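Trellora 2: price index software for small research teams

Trellora is a desktop package for building consumer price indices from raw quotes. It is sold by Trula and competes mostly with Geum, and with the spreadsheets that most small teams still use. I have been running version 2 since January on a regional price survey and on an older archive of retail quotes. The review covers the desktop edition only.
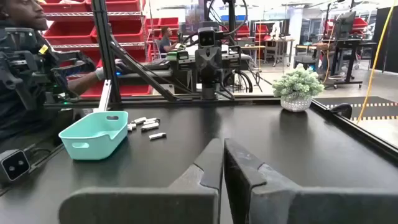
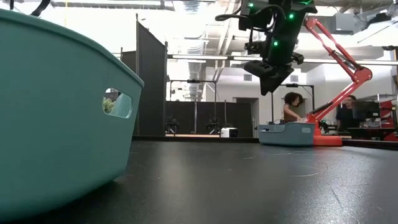 Trellora organises its work in three layers: quotes, items and aggregates. A quote is one price for one product in one outlet in one period. An item is a group of quotes that the user is prepared to treat as comparable, and an aggregate is a weighted set of items. Most of the effort in a real survey goes into the second layer, and the item editor is where the program is at its best. Take a plastic basket with a handle opening in its wall, like the light turquoise one in the first picture. It might be specified by material, by size band and by type of handle, or it might be left as "plastic basket, any", and the two choices give different series once outlets begin to swap one model for another. Trellora asks for the price-determining characteristics when the item is created and keeps them in an ordered list. A quote that departs from the first characteristic on the list is flagged as a replacement. A departure further down produces a note, and the quote is carried through.

The ordering can be changed later. Doing so reopens every replacement decision made under the old order, which is correct behaviour but takes a long time on a large file. There is no preview of how many decisions will be reopened. I would advise settling the order on a small trial file first.

Import

Quotes are loaded through a component called Avine, which also runs on its own from the command line. It reads delimited text, fixed-width text and the usual spreadsheet formats. Column mapping is done once and saved as a profile. Profiles are plain text and can be kept under version control, a real convenience for anyone who has to show how a series was made.

Avine is strict about dates and units. A price with no unit is rejected and written to a separate file with the line number and the reason. Units are converted only where both sides belong to the same family, so grams become kilograms without a prompt, while "pack" and "each" have to be matched by hand. I prefer this to Geum, which guesses at pack sizes and records the guess in a log that few users will open.

Decimal commas are handled if they are declared in the profile. Mixed files are not handled, and one outlet in my archive had switched from one convention to the other in the middle of a year. The fault had to be repaired before import.

Elementary indices

At the lowest level, Trellora offers the ratio of average prices (Dutot), the average of price relatives (Carli) and the geometric mean of relatives (Jevons). Jevons is the default. Carli is available for comparison with older work, and the program prints a warning if it is used in a chained series. The warning is justified. Chaining Carli tends to push the index upwards when prices bounce, and it can leave the index above its starting point after every price has gone back to where it began.

Dutot is restricted to items marked as homogeneous. The restriction can be lifted in the settings, although the output file then carries a marker against each affected item. The marker cannot be switched off, and I see no reason why it should be.

I tested the three formulas on a file of 1,000 matched quotes for clothing and household goods. Results agreed with my own calculations to the last printed digit in all three cases. Where a price was zero, as happens with promotional items, Jevons left the quote out and reported it. An earlier release stopped with an error at this point.

Missing prices

Missing quotes can be carried forward, imputed from the rest of the item, or imputed from the parent aggregate. The setting is held for each item, and a limit can be placed on how long an imputed price may stand before the quote is dropped. The limit is counted in collection periods. Users with a mix of monthly and quarterly collection will need to think about this, as the same limit means different lengths of calendar time in the two parts of the survey.

Seasonal items have their own screen. The user marks the months in which a product is normally on sale, and the program imputes outside those months and returns to real prices at the start of the season. Weights can be fixed through the year or can vary by month. The variable option is poorly documented. It took me some time with a hand-built file to work out that monthly weights are rescaled within the parent aggregate, so that the parent keeps its annual share.

Weights and aggregation

Weights are entered as expenditure shares or as amounts. Price-updating of weights is a single tick box, with the reference period shown beside it. I have seen this step done wrongly in spreadsheets many times, usually by updating weights with an index on the wrong base. Trellora stores the base period with every series and refuses to combine two series whose bases differ until one of them has been rescaled.

The upper level supports Laspeyres-type indices with annual or less frequent chaining. Paasche, Fisher and Törnqvist can be calculated afterwards if later weights are supplied. Multilateral methods are absent. Anyone working from scanner data with heavy product turnover will want them, and Geum has them. For a survey with a fixed sample of outlets the gap is less serious.

Contributions to change are produced for each aggregate and add up to the headline figure, including across a chain link. The method used at the link is set out in an appendix to the manual, with a worked case. It is the clearest part of the manual.

Household groups

Version 2 adds indices by household group. The user supplies an expenditure pattern for each group, for example by income band or tenure, and the program applies the same item indices to each set of weights. The output is a table of group indices with the differences broken down by aggregate.

It is easy to use and easy to read too much into. Every group is assumed to face the same price for the same item. If poorer households buy cheaper varieties whose prices move differently, or shop at different outlets, none of that will appear in the result. Trellora could in principle deal with it, as quotes may carry an outlet type and items can be split by it, but the group module does not read the outlet field. A link between the two would be more useful than most of the chart options that came with this release.

There is also no option for democratic weighting, in which each household counts equally. Group weights are built from total spending, so within any group the larger spenders have more influence. The help page mentions this in one line. It deserves more.

Speed and stability

On a laptop with 8 gigabytes of memory, a full rebuild of the regional survey took 93 seconds. A rebuild of one branch is far quicker, and the program works out for itself which branches are affected by a change. It slows down badly when the change log is open during a rebuild, apparently because the log is redrawn for each entry. Closing it first avoids the problem.

I had one crash, on a Saturday, while sorting a long replacement list by outlet. No decisions were lost, as each is written to disk when it is made.

Output

Tables can be exported as delimited text or as spreadsheets, with or without metadata. Series may be rounded on export only, and the unrounded values are kept inside the project. Growth rates are calculated from unrounded indices unless the user asks for the other treatment, and the choice is recorded in the header of the file.

The charts are adequate for checking work. Axis labels overlap on long monthly series, and the colours for adjacent aggregates are hard to tell apart in print. I export the numbers and draw charts elsewhere.

Licence

The licence is for a named machine and can be moved by deactivating the old one. Avine needs a separate key if it is to run on a server. Projects saved in version 2 cannot be opened in the previous release, and the converter for older projects discards comments attached to individual quotes. Export those comments to text before converting. The command is under the Project menu and is greyed out once the conversion has been made.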